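About Protus

Protus makes inserts, trays and small open boxes for firms that pack parts by hand. We work from a single unit in Anduvcombe and supply workshops, repairers and mail-order sellers who need a part to sit in the same place every time it is put down.

Most of our work starts with a customer's own part. We measure it, cut a floor to suit and fit the floor into a standard box. The outer sizes do not change from job to job, so a box ordered this year will stack with one ordered under an earlier drawing. The floor is the only bespoke piece. Cutouts may be straight, round or curved, and are placed to leave finger room on at least one side.

Packing layouts are tried at a desk before a drawing is released. The desk is kept clear apart from the box under trial, and the work is done seated, as it will be at most customers' benches. A layout is signed off when the part can be lifted out and put back without turning the box.

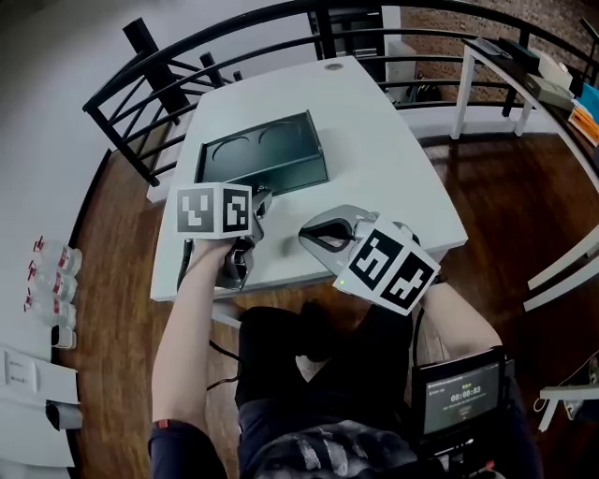

Siliņa wrote to us in February that the curved cutouts had been harder to get used to than the straight ones, that her packers now preferred them, and that she would still like a deeper floor for the heavier parts. The deeper floor is now listed as option 3 on the order form.

Our standard range is called Jiser. It covers open boxes without lids, in dark colours only, with one or two cutouts per floor. Lids, dividers and printed labels are not part of the range and are quoted separately. The minimum order is 100 boxes of one pattern. Mixed patterns are accepted above 445 boxes, provided the outer size is the same throughout.

Drawings are held for 3 years after the last order. Replacement floors can be ordered against the drawing number, which is marked on the underside of each box. Please quote it in full, including the letter at the end.

Samples are sent out flat where the pattern allows. The current price list applies from 26th September and replaces all earlier lists.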